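Visit Report: Garment Care and Folding Open Day, Grinesow Center
Filed under: Member Visits
4 min. read

Members of the Akthorpe Household Services Association attended the August open day at the Grinesow Center, where the Pliloteo textile reuse program sorts, folds and packs donated clothing for distribution. The visit began at 10 a.m. on a Tuesday and was attended by 17 members. The Association thanks the Center for its welcome and for the printed notes supplied to each visitor.

The program handled 3230 garments in the last quarter, most of them shirts, sweaters and children's wear. Items arrive at the rear entrance in sacks and are checked for stains, missing buttons and open seams. Garments that cannot be worn again are set aside for cleaning cloths. The remainder go to the folding room, which occupied the greater part of our morning.

The folding room is carpeted, and the lighting is kept low outside working areas. Staff explained that short-sleeved shirts are treated as the standard item, and new workers begin with them before moving on to collared garments. A shirt is first laid flat with the neckline away from the worker and both sleeves drawn out to the sides. Creases across the body are then smoothed by hand toward the hem. 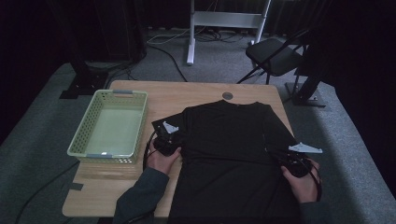
A black short-sleeved shirt spread out on one of the folding tables, with a green basket to the left.

The house method is a simple one. Each side is brought in toward the middle, the sleeve is turned back along the fold, and the hem is raised to meet the collar. The finished shirt should fit within the card template, which was passed among the visitors for inspection. Several members remarked that the template is narrower than the one in use at Akthorpe, and our own storage officer has asked for its measurements.

Discussion then turned to knitted fabrics. Dark knits are handled in a separate batch — lint is the chief complaint from recipients — and are folded loosely to avoid hard lines across the chest. Where a garment must be lifted, it is taken up at a single point and lowered again so that the cloth falls open.
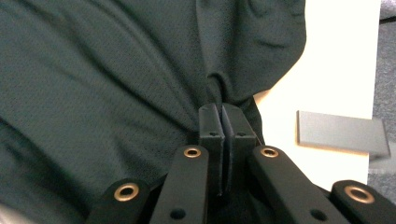
The Center allows 20 minutes for a full batch of knits, including the lint check. Members who tried the work found this a fair allowance for shirts, though heavier sweaters took longer. Folded items are stacked by size and packed in cartons supplied by Jaidee, with a slip on the lid giving size and type. Cartons are stored no more than 6 high.

The visit closed with refreshments and a short period for questions. Members asked chiefly about winter storage, the treatment of wool, and whether the Center would accept bed linen. Linen is not accepted at present.

Copies of the folding notes may be requested from the Association office. Members wishing to join the return visit should give their names at the front desk before the end of the month.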